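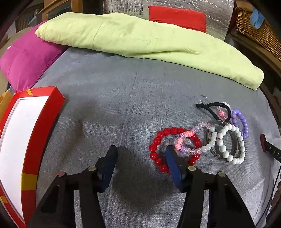 The Small Stuff: Sorting Beaded Bracelets

Text by Aled Bevan

Most stretch bracelets fail at the knot. The cord loses tension with wear, the beads separate, and a gap shows on one side. Ye-seo Tak, who restrings jewelry at Mulmont, checks for that gap before sorting anything by color.

Her method needs a flat, soft surface. A bedspread in a plain weave works well — round beads stay put on it and pale ones show up clearly. Bracelets go down singly, hair ties in their own pile. Hard bangles are stored apart from beaded strands, as they scratch a glossy finish. Crackle beads get a second look under a lamp, where a chip is easily mistaken for the pattern.

Tak's storage is a shallow tray with 15 compartments, one strand in each. Spiky spacers catch on elastic and should never share a slot with hair ties. Strands lie in a relaxed loop, unstretched.

Restringing at Mulmont takes nearly 65 minutes for a full set. The bench reopens in June.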